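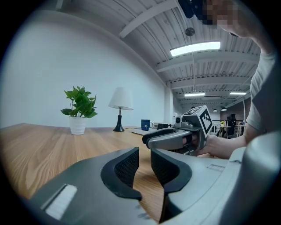 Informe de avance del proyecto Jullico
Para: Fundación Vusora, área de seguimiento
Presenta: Zohreh Zarei
Fecha: 15 de marzo de 2024

1. Estado general

El acondicionamiento de la sala común avanza según el plan aprobado, con un retraso de 2 semanas en la parte de almacenamiento. La mesa ya está en uso. Es de madera, en tono marrón claro, con la veta recta a lo largo, y encima hemos puesto una planta de hojas verdes en punta, en maceta blanca acanalada. Faltan los estantes y la revisión de la luz.

2. Trabajos realizados

Se vació la sala y se retiraron los muebles que figuraban como baja en el inventario anterior. Dos armarios se trasladaron al pasillo y siguen allí hasta que llegue el transportista.

La mesa se eligió entre 3 presupuestos. Nos quedamos con el de Görtz, que no era el más bajo pero incluía entrega y montaje. La superficie se trató con aceite antes de la entrega. Por indicación de Afshin Zarei no se ha puesto mantel ni protector de plástico: la limpieza se hace con un paño ligeramente húmedo y se seca después.

En cuanto a las plantas, el plan preveía jardineras de suelo. Se han sustituido por macetas de mesa, más fáciles de mover cuando hay que despejar el tablero. El riego queda a cargo del turno de mañana y se apunta en la hoja de la puerta.

3. Gastos del periodo

El gasto no previsto asciende a 461 euros y corresponde a la reparación del suelo junto a la entrada – al retirar los armarios aparecieron varias piezas sueltas. Se ha cargado a la partida de imprevistos, que todavía tiene saldo. La mesa y las macetas están dentro de lo presupuestado. Las facturas se adjuntan por separado.

4. Pendiente

Estantes. El pedido a Prinex está confirmado, sin día de entrega. Hemos pedido por escrito una fecha firme.

Iluminación. El electricista calcula unas 6 horas de trabajo. Preferimos hacerlo después de colocar los estantes para no mover las lámparas otra vez.

Sillas. Se usan las antiguas. Algunas quedan bajas para la altura de la mesa y habrá que decidir si se reponen con cargo a este proyecto o al del año próximo.

5. Cambios que se solicitan

Pedimos autorización para pasar el remanente de la partida de jardinería a la de asientos. No altera el total concedido. También pedimos que el cierre del proyecto se mantenga en agosto, a pesar del retraso de los estantes.

El próximo informe incluirá el inventario actualizado de la sala y la liquidación de la partida de imprevistos. Para cualquier consulta sobre las facturas, la persona de contacto es Afshin Zarei.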